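Keletis Lodge Guest Guide
Section 2: Settling into your cabin
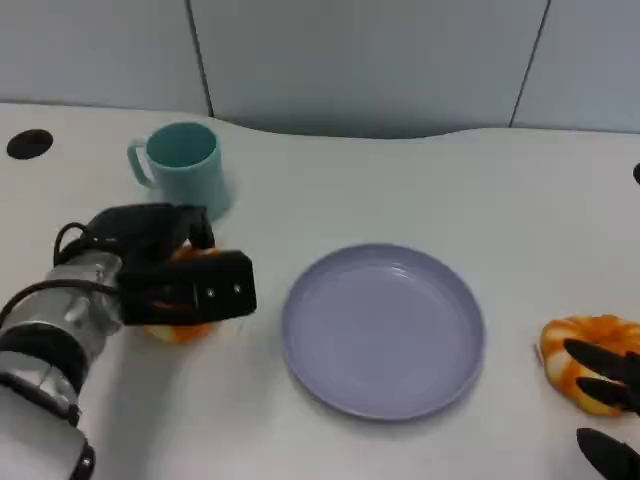
Mug on the table, towards the back.

Print this page | E-mail this page

Please read this section before unpacking. We know you won't, so it is also pinned up in the wardrobe.

1. Collect your key card from the Skurnano desk. It opens your cabin, the pool gate and the boot room. It does not open the kitchen, however long you hold it there.

2. Slide the card into the slot by the cabin door and leave it in. The lights and heating will come on after a short pause, during which most guests take it out again.

3. Set the heating dial to 2. Higher numbers exist mainly for people who enjoy opening windows in the night.

4. To fill the hot tub on your deck, close the drain, turn the blue tap fully and wait 80 minutes. The tub holds 1,000 litres and cannot be hurried.

5. Press HEAT once. Pressing it again switches it off.

CAUTION: Keep the tub cover strapped down when it is not in use. The wind off Mthembu Ridge has already taken two covers this year, and one of them was last seen heading for the golf course.

6. Book dinner by 4 pm using the bedside phone (dial 14). Tables by the window go first — they always do — and the kitchen does not accept bribes under a certain size.

NOTE: Cabins with a Kutberg stove have their own instructions in Section 3. Do not light the stove from memory, especially if it is a memory of somebody else's stove.

7. Check-out is at 10 am. Leave the card in the slot and the drain open. From May, wet boots go in the boot room and not on the radiator.

Print this page | E-mail this page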